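시연 수집 스테이션 안전 및 작업 점검표 (의견란 포함)
대상: 휴대형 그리퍼 시연 작업대, 원격조작 콘솔
장소: Dumthorpe 시험동 1층
점검 시기: 6월, 오전 조업 전
점검자: Ruaridh Yule
입회: Heiðrún Toft
검토: Fraser Morrison

판정 기호: 적합 / 조건부 / 부적합 / 해당 없음
조건부 항목은 조업 가능. 단, 의견란의 조치를 다음 점검 전까지 완료할 것. 부적합 항목이 하나라도 남아 있으면 해당 스테이션의 시연 기록을 시작하지 않는다.

1. 작업 구역

1.1 바닥 경고 테이프 들뜸, 찢김 없음
판정: 적합
의견: 지난 점검에서 지적된 모서리 부분 재부착 완료.

1.2 작업자 의자 고정, 팔걸이와 작업대 간섭 없음
판정: 조건부
의견: 팔걸이 높이를 올리면 양손 시연 시 팔꿈치가 닿는다. 최저 위치로 고정하고 표시할 것. (Yule)
추가 의견: Taltetti 사양 의자로 교체 요청했으나 입고 미정. (Toft)

1.3 통로 폭 확보, 바닥 케이블 정리
판정: 조건부
의견: 통행에는 지장 없음. 작업대 뒤쪽 바닥 케이블은 덕트에 넣을 것. 두 번째 점검 연속 지적 사항임.

1.4 조도
판정: 적합
의견: 작업면 290 lx. 기준 하한은 내부 지침상 198 lx. 배경이 어두운 것은 무방하나 작업면에 그림자가 지면 기록을 중단하고 조명을 조정한다.

2. 휴대형 그리퍼 (좌, 우)

2.1 손가락부 균열, 마모, 나사 풀림
판정: 적합
의견: 좌우 모두 이상 없음. 나사는 손으로 확인한 뒤 토크 드라이버로 재확인하였음.

2.2 개폐 동작 시 걸림
판정: 적합
의견: 개폐 100회 반복, 걸림 없음. 우측은 복귀가 좌측보다 약간 느리다. 다음 점검에서 스프링 확인.

2.3 위치 추적용 판의 고정 상태
판정: 적합
의견: 판을 손잡이 대신 잡는 작업자가 있음. 교육 시 다시 주지할 것. (Buchanan)

2.4 신호 케이블의 여유 길이
판정: 조건부
의견: 팔을 끝까지 뻗었을 때 좌측 케이블의 여유가 부족하다. 의자를 앞으로 당기면 해소되나 임시 조치에 해당함. 연장 케이블 신청 완료.

3. 과제 물체: 멀티탭

3.1 전원 미인가 상태 확인
판정: 적합
의견: 시연용 멀티탭의 플러그는 어떤 콘센트에도 꽂지 않는다. 매 세션 시작 전에 플러그 끝을 눈으로 확인하고 기록지에 서명한다.

3.2 외관, 피복 손상
판정: 적합
의견: 소켓 입구 변형 없음. 그리퍼로 반복 삽입하는 과제에서는 입구 가장자리가 먼저 상하므로 누적 1,000회 시점에 교체한다.

3.3 작업면 배치
판정: 적합
의견: 흰색 판 위에 멀티탭만 둔다. 케이블은 작업대 뒤쪽으로 보낸다. 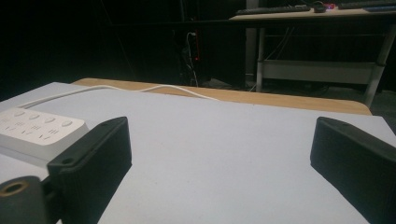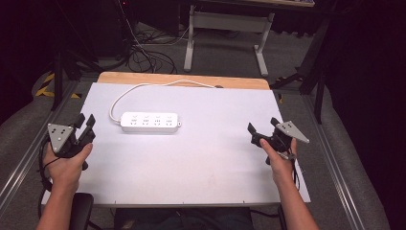
3.4 케이블이 그리퍼 이동 경로에 걸리지 않을 것
판정: 조건부
의견: 케이블이 판 위에서 고리를 이루면 손가락부가 걸릴 수 있다. 세션 사이에 케이블을 다시 펴고, 걸림이 발생한 시연은 실패로 표시한다. 삭제하지 말 것. (Yule)
추가 의견: 실패 표시 기준이 작업자마다 다르다. 걸린 상태에서 물체가 움직였으면 실패, 닿기만 했으면 유효로 통일한다. (Toft)

3.5 흰색 판의 미끄러짐
판정: 적합
의견: 판 모서리를 손으로 밀어 확인. 움직임 없음.

4. 시연 절차

4.1 시작 자세
판정: 적합
의견: 양쪽 그리퍼를 연 상태로 작업면 위에서 2초간 정지한 뒤 시작한다. 정지 구간이 없으면 좌우 궤적의 시간 정렬이 어긋난다.

4.2 동작 속도
판정: 조건부
의견: 숙련 작업자의 손목 회전이 로봇 관절 속도 한계를 넘는 경우가 있음. 재생 단계에서 해당 구간이 잘려 나간다. Greenberg의 기록에서 특히 잦다. 본인에게 통보함.
회신: 확인했습니다. 소켓 접근 구간에서 속도를 줄이겠습니다. (Fitzgerald Greenberg)

4.3 시야 가림
판정: 적합
의견: 접촉 직전에 손이나 팔이 머리 쪽 시점에서 소켓을 가리지 않도록 한다. 가려진 경우 손목 시점만으로 유효 처리할 수 있는지는 검토 중.

4.4 연속 작업 시간
판정: 적합
의견: 50분 작업 후 10분 휴식. 엄지 통증을 호소하면 즉시 교대한다.

5. 원격조작 콘솔

5.1 비상정지 스위치 동작
판정: 적합
의견: 콘솔 측, 로봇 측 각각 확인. 정지 후 자동 재기동 없음.

5.2 조작 권한 전환
판정: 적합
의견: 휴대형 그리퍼로 기록하는 동안 로봇 팔은 서보 오프를 유지한다. 전환 키는 입회자가 보관.

5.3 통신 지연
판정: 조건부
의견: Mutcombe 회선 경유 시 지연 변동이 큼. 해당 회선으로는 삽입 과제의 원격 시연을 하지 않는다. 이동 및 파지 과제는 가능.

5.4 데이터 저장 공간
판정: 해당 없음
의견: 별도 점검표에서 관리.

6. 미결 사항

바닥 케이블 덕트 설치: 담당 Yule
좌측 연장 케이블 교체: 담당 Toft
의자 팔걸이 고정 위치 표시: 담당 Yule
작업자 교육 자료에 추적용 판 취급 항목 추가: 담당 Marion Buchanan
원격 시연 회선 변경 검토: 담당 Morrison

검토자 의견 (Fraser Morrison)
부적합 항목 없음. 조업 승인. 단, 1.3은 다음 점검에서도 조건부일 경우 부적합으로 처리한다. 3.4의 실패 표시 기준은 이번 달 기록분부터 적용하고, 이전 기록은 소급하지 않는다. 2.2의 우측 복귀 속도는 수치로 남길 것.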